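A **utensil holder** (also *chopstick holder*, *cutlery caddy* or *spoon stand*) is an open container in which spoons, chopsticks, spatulas and other long kitchen tools are kept upright. It stands on a counter, on a shelf or on the dining table, and some types are hung on the wall. In many homes it is used together with a cutlery drawer, and in small kitchens it may replace the drawer completely.

## Form

The holder is usually a cylinder or a square box, higher than it is wide. The height must be enough that a long handle does not pull the container over, but low enough that a short spoon can still be reached. Heavy materials such as stoneware are more stable. Light materials such as plastic are easier to wash and do not break so quickly when they fall in the sink.

The walls can be closed or open. A closed wall hides the lower part of the tools and collects the water that runs down from them. An open wall has holes, slots or a cut-out pattern, and air can pass through it. Household writer Moushumi Roy, in her handbook *The Table Between Meals* (Parsa, February 2021), calls the two types "the jar" and "the basket". She recommends the second for anyone who puts chopsticks away before they are fully dry.

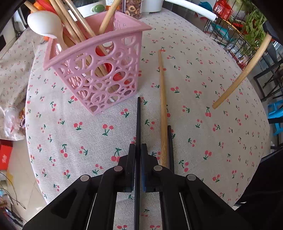

*A pink plastic holder with cut-out circles in the walls, holding chopsticks and a white ceramic spoon. One more chopstick lies on the tablecloth.*

Some models are divided inside into 2 or more compartments. The division keeps chopsticks apart from wider tools, which otherwise spread and push the thin ones to the side. In the undivided type, the chopsticks are often kept as one bundle, and the pairs are matched again when the table is set.

## Contents

The contents depend on the kitchen. Common items are:

- chopsticks of wood, bamboo or metal
- soup spoons and serving spoons
- spatulas and rice paddles
- ladles, if the holder is heavy enough

Sharp knives are normally not kept in an open holder. Ceramic spoons are often placed with the bowl up, and so they need some free space at the rim.

## Place on the table

Where the kitchen and the dining place are in one room, the holder frequently stays on the table during the whole day. It then shares the surface with jars, small bottles and other things in daily use. A tablecloth under it reduces the noise, but the cloth can slide if the holder is pulled by one handle.

## Care

Water collects at the bottom of the holder, also in models with open walls. The container should be emptied and washed regularly with warm water and dish soap, and the corners of square models need a small brush. Wooden chopsticks should be dried before they are put back. Chopsticks with cracks or dark spots are usually thrown away.

## Manufacture

Plastic holders are mostly made by injection molding. The Canduvholm housewares company Wernix sold a square model called Rirow in 28 colors, with a removable drip tray. Holders of stoneware and wood are also made by small workshops.

## See also

- Cutlery tray
- Dish rack
- Chopstick rest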